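Clothes hangers, wardrobes and the small damages they make

My mother kept her good clothes for decades, and when I moved to Tastimbridge I brought two of her coats with me. One of them was ruined in one winter by my own laziness. Since then I write down what I learn about storing clothes, and this page is the collected version. Please take from it what is useful for your home. 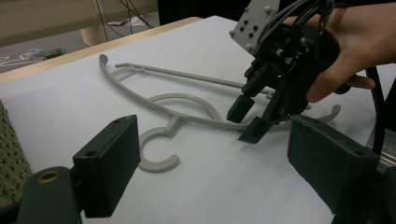 A heavy coat should never hang from its loop for a whole season. The loop is sewn for a hook in a café, for an hour or two, and after some months you will see the fabric behind the collar has pulled into a point. Put the coat on a wide hanger with rounded shoulders and close the top button, so the front stays straight. A light grey plastic hanger of the usual kind, with a long straight bar and curved ends, is good for shirts, blouses and thin summer dresses, but I would not give it a wool coat. Before you use any plastic hanger, lay it flat on a table and run a finger along the edges. Some have a sharp line left from the mould, and this line catches on silk and fine knits. A nail file takes it off in a minute.

Knitwear

Do not hang it. If you have no shelf free, fold the jumper in half lengthwise, sleeve on sleeve, lay it across the hanger with the armpit at the hook, and bring the body over one shoulder and the sleeves over the other. The weight is then divided and the shoulders don't grow those little horns.

If the horns are already there, wet your fingers, press the place flat and hold the steam iron just above it. Let it dry lying down. On acrylic be careful with the steam, it can go flat and shiny and it will not come back.

Trousers

Bar or clips, both work. With clips I hang them upside down by the hems, so the weight of the waistband pulls the creases out of the legs overnight. Put a folded piece of felt between clip and fabric, or the clip will leave its own two marks. On the bar the trousers slide off, always to the dark corner at the back. My neighbour Norbert Vass winds a rubber band around each end of the bar. It looks poor but it holds. I prefer a strip of old flannel sewn around the bar, and I have been using the same strips for years.

How full is too full

You should be able to put your flat hand between any two garments. When I last emptied my wardrobe there were 94 pieces on a rail which is comfortable with half of that, and I was ironing shirts in the morning which I had already ironed before putting away. Now the winter things go under the bed from October to autumn's opposite end – I mean, here in the south, the warm months – and the summer things take their place in the cold ones.

Everything must be clean before it goes into the box. Moths are not so interested in wool as in what is on the wool: skin, food, a drop of soup you never noticed. Brush the pockets inside out as well. I use cotton pillowcases for the single pieces and a lidded box for the rest.

Smells and damp

An old wardrobe often smells closed even when the clothes are fresh. Empty it, wipe it with a cloth wrung out in water and a little white vinegar, and leave the doors open all day. Don't put anything back the same evening, the wood needs longer than you think. If the wardrobe stands against an outside wall, pull it forward by the width of two fingers. In our first flat on Szilágyi Court I did not do this, and the back panel was grey with mould by August.

Lavender bags are pleasant but they lose their strength quickly. Squeeze them every few weeks and put in new flowers when squeezing brings no smell. Cedar blocks you can wake up with fine sandpaper. Keep both away from direct contact with silk, as the oil can leave a stain.

A rail that bends

Look at the rail from the side, with your eye at its level. If it goes down in the middle, do not wait until it falls at night. Move the heaviest clothes to the two ends first, then buy a centre bracket and screw it into solid timber, not only into the thin top panel. Mine cost 23 dollars and I needed only a screwdriver and a pencil.

Hangers you don't need

Wire ones from the dry cleaner rust, and the rust goes into the collar. Ask at the counter if they take them back, many do. Broken plastic ones mostly can't go in the kerbside recycling, so check with your council first. The ones which are still good I give to the op shop. Rozália Hegyi, who taught me most of my sewing, keeps a few in the shed and dries bunches of oregano on them.

Next time I want to write about shoes, and about how to remove the white salt line from leather.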